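Textile Sorting and Folding Assistant (part-time)

Van Hecke Textile Reuse, Drilthorpe

We are looking for one part-time assistant to join our folding and sorting room in November. The job is 82 hours a month, worked in shifts of 4 hours, starting at 8:30 in the morning or at 1:00 in the afternoon. You can ask for mornings or afternoons and we will try to keep you on the same shift.

Van Hecke takes in used household textiles from hotels, schools and private homes. We check them, fold them, pack them and send them on to shelters and secondhand stores. Last year we shipped 2000 boxes. Clothing is handled at our Flendum site, so this job covers household goods only: blankets, throws, sheets, towels, tablecloths and curtains.

What you will do

You will work at a table with one or two other people. Each item is spread out, looked over on both sides, and either folded to size, set aside for mending or put in the rag bin. Folded items go into boxes by type and size. You will label each box and enter it in Ciklow, our stock program. No experience with the program is needed - Jolien Van Acker teaches it in the first week.

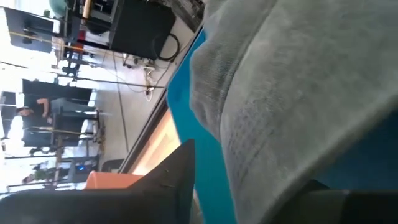 Large pieces take the most care. A blanket has to lie flat before it is folded, or the corners drift and the stack will not stand straight in the box. We teach one fold for blankets and one for sheets, and we ask everyone to use them. Most of the checking is done by eye and by hand. On a bright blue surface, like the one under the gray cloth, a thin spot or a pulled thread is easier to find than on a white one. Soft fabrics also hold creases, so you will smooth the piece before each fold and start over if a fold comes out crooked.

What we ask

You can stand for most of a shift, with a break of 15 minutes. You can lift a full box to waist height. You are comfortable with lint and dust (masks are supplied). You read and write enough English to fill in a label. A sewing background is welcome but not required. Mending is done by Siv Nyberg, and anyone who wants to learn can spend a few hours a month with her.

What we offer

A one-year contract with a paid trial month, a travel allowance, work gloves and an apron. After the trial month you can take textiles from the staff shelf at no charge. Parking is free behind the building, and bus 217 stops across the street.

How to apply

Send a short letter and a list of past jobs to Ilse Verbruggen at the Drilthorpe office, or drop them off at the front desk before 4:00 p.m. Please say which shift you prefer. We will invite applicants for a conversation and one hour of paid work at the folding table. Questions about the work itself can go to Kristof Segers, who runs the room.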